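Print this page
E-mail this page

The requisition had three lines. Line one was two handheld grippers from Sulier. Line two was spare finger jaws. Line three was a service plan from Terkau, which Derek Ashworth had struck out in February 2024 and which had come back.

He opened the trial notes. Soft goods, bedroom, cloth and toys. Jaw wear was listed as "acceptable," with no unit.

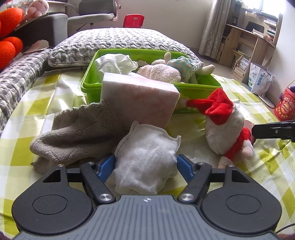

Becerra wanted three sets of jaws per gripper. Trustoritz, who held the budget, would pay for two. Derek changed the quantity, recalculated the freight and saved the file under a new number.

At six the phone rang. It was Becerra.

"You cut the jaws."

"I kept the service plan," Derek said, and looked for the line where he had.

Print | E-mail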